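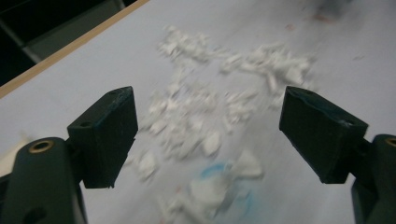

Section 7. Clearing crumbs and fragments from the work surface

7.1 Before you start

The Lodileck table top has a light finish, and white debris is hard to see on it. Small flakes left behind will scratch the finish when the next item is dragged across them. Clear the surface after each job and before you put the table away.

You will need the Someo hand brush, a flat scoop, a soft cloth and a lidded container.

CAUTION: Do not blow on the pile or use compressed air. Fine dust from chalk or plaster can irritate the eyes and lungs. Wear a dust mask if the material is powdery.

7.2 Removing the large pieces

1. Turn off any fan near the table.
2. Pick up the larger chunks first and place them in the container. Lift them straight up - do not slide them.
3. If a piece breaks while you are lifting it, leave the small bits for the brush.
4. Look along the edge strip for pieces that have rolled against it.

7.3 Sweeping the rest

5. Start at the outside of the pile and brush toward the middle. Use short strokes.
6. Hold the scoop flat on the surface and brush the pile onto it. Do not load the scoop past the 50 mm line.
7. Empty the scoop and repeat until only dust is left.
8. Wipe up the dust with the cloth, slightly damp. Rinse the cloth and wipe again.
9. Dry the surface before you set anything on it.

NOTE: Foam fragments cling to the brush. Tap the brush against the inside of the container between strokes.

7.4 Marks on the surface

Do not scrub printed or drawn marks. Wipe over them lightly with the damp cloth only. For other stains, use Pešek surface cleaner mixed at 1 part to 100 parts water, and test it on a corner first. Full-strength cleaner will dull the finish and this is not covered by the warranty.

7.5 Disposal

Keep plaster and chalk out of the sink. They settle in the trap and harden. Close the container and put it out with dry household waste, or follow local rules.

Replacement scoops are sold under part number 117 from Stinenine. The brush is a separate part - see Section 9.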